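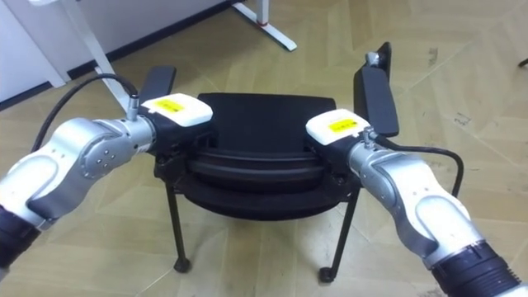 Black chair with armrests on tile floor: how to stop the legs from sliding and scratching?

Asked in Furniture and Floors, 3 answers

Hello everybody. I hope this is the correct section, if not please move it.

I have a black chair with two armrests, and it stands on a beige tiled floor. The legs are thin and each front leg finishes in a small round foot, also black. I use the chair at my table for work and sometimes for eating. I like this chair very much and I don't want to change it for another one.

The problem is the following. When I sit down or stand up, the chair moves backward and makes a terrible noise on the tiles. My neighbor below has already spoken to me two times about this, very politely, but I feel ashamed. Also I see now small gray lines on the tiles near the table. I don't know if these are scratches or if it is something left by the feet. With a wet cloth they do not disappear.

What I have tried until now:

Felt pads with glue, from the supermarket. I bought a pack of 16. They hold maybe two weeks and then they walk away to the side, and the glue collects hair and dust. It is disgusting to clean.

A small rug under the chair. The rug folds itself when I push the chair, and then the legs get caught in it.

Rubber caps from Graltico, the type you pull over the leg. I think the size was wrong. They were too wide and I found one of them under the sofa.

My second question is about the armrests. One of them has become a little bit loose, I can move it left and right when I take it in my hand. It has a small metal bracket near the end. Can I tighten it myself or is it better to leave it alone? And how do you lift a chair like this to work on the legs? I always take it by the armrests but my sister says this is how it becomes loose.

Thank you for your patience with my English. I would like to spend less than 30 dollars for everything, if this is possible.

Answer 1 (marked as helpful)

I had nearly the same situation, with dark chairs on light tiles, so I try to answer in order.

First the lines on the floor. Before you decide that they are scratches, take some baking soda with a little water, make a paste, and rub gently with a soft cloth. On my floor most of the gray lines were from the feet of the chairs and they came off. If you can feel the line with your fingernail, then it is a scratch and the paste will not help. Do not use a metal sponge, please. I did this once in the kitchen and the shine is gone in that place until today.

Now the feet. Your legs are thin and they go outward a little at the bottom, if I understand correctly. This is important because a flat pad with glue does not touch the floor evenly under such a leg. All the weight is on one side of the pad, and it gets pushed out. This is why your pads are walking. You need one of these two things:

A cap of silicone with felt already inside the bottom. It must be tight, so tight that you have to fight with it. Measure the foot and also the leg just above the foot, because the round foot can be wider than the leg. The cap must pass over the foot and then close around it. If you buy according to the leg only, you will not get it on, and if you buy very wide, you know already what happens.

Or a foot with a joint that can tilt. This needs that you can remove the old foot. Try to turn it with your hand when the chair is lying down. If it does not turn, do not use force. Some feet are only pressed in.

I bought the silicone caps from Ullmont, in black, so you almost don't see them. I paid 2 dollars per piece in March. Put a little water with dish soap on the foot before you pull the cap on, and then let it dry until the next morning before you sit. With the soap still wet, it will come off again, I promise you.

About lifting: your sister is right, in my opinion. I take the chair with both hands by the sides of the seat, low, near the place where the armrests come to the seat. There it is stable and the chair does not turn in my hands. Then I lay it on a folded blanket so that the armrests don't get marks. When I must only move it to sweep the floor, I lift it the same way for a short distance and I don't push it.

For the armrest, look at the bracket from below. There is probably a screw, and it could be hidden. Turn it until it stops and then only a little more. If the screw turns and turns without getting tight, the thread is damaged, and you will need a bigger screw or a repair shop.

Answer 2

just get a chair mat. Solved. Mine is from Virnine, clear plastic, 59 dollars but it will last forever and you don't need to measure anything

Comment from the person who asked

Thank you, but this is double my budget. Also I am afraid that the plastic will slide on the tiles like the rug did. Does yours have something on the back side?

Comment on Answer 2

no it's smooth on mine but I have a heavy desk standing on one edge of it

Answer 3

I agree with almost all of the first answer, but I would like to add some points which were not mentioned.

Clean the feet before you put anything on them. Old glue from the felt pads stays there and it makes the new cap slippery. I remove it with cooking oil, I leave it for half an hour, and afterward I wash with dish soap two times. With the oil remaining, nothing will hold.

Check all the legs, also the back ones. Many people do only the front legs because these are easy to reach, and then the chair stands a little bit crooked. On tiles you feel this immediately.

Also look if the feet have small stones inside. My mother had a chair which scratched the floor, and the reason was a piece of sand that was pressed into the plastic. I took it out with a needle. Since you have tiles, sweep under the table often, especially if you come in with your shoes.

I don't agree about the screw in one thing. If it is loose again after one month, do not tighten it more and more. Take the screw out, put one drop of thread glue (the removable type, not the strong one) and put it back. I used the one from Jayawardena, the small bottle. But try first only with tightening, maybe it is enough.

For the noise, felt is better than rubber. Rubber holds the chair in place, but if you push it anyway, then it makes a sound like a bird. Your neighbor will not be happy with this either.

Comment from the person who asked

Thank you very much to all. The paste with baking soda has removed most of the lines, only two short ones near the wall remain and I can feel them with the nail. I have ordered the caps with felt inside. The old feet don't turn, so I leave them. For the armrest I found the screw but I don't have the correct key for it, it is the type with six sides. Does somebody know if the sizes are the same in all chairs, or do I have to buy a set?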